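Wutex canister, green with white lid
Reviewed by Clifford Wong

I bought 2 of these in October to replace a biscuit tin that had lost its shape. Mine hold tea and rolled oats. The 400 g bag of oats fits with a bit of room at the top.

The lid is firm and takes a proper tug the first few times. It has loosened a little with use but still stays on when the canister is on its side. The colour hasn't faded. The label patch is too small for my handwriting, so I use masking tape.

Hand wash only, and the base is slow to dry. Four stars. I'd buy the larger size if they made one.

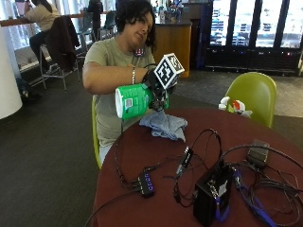
Green canister with the white lid on, held sideways over the table.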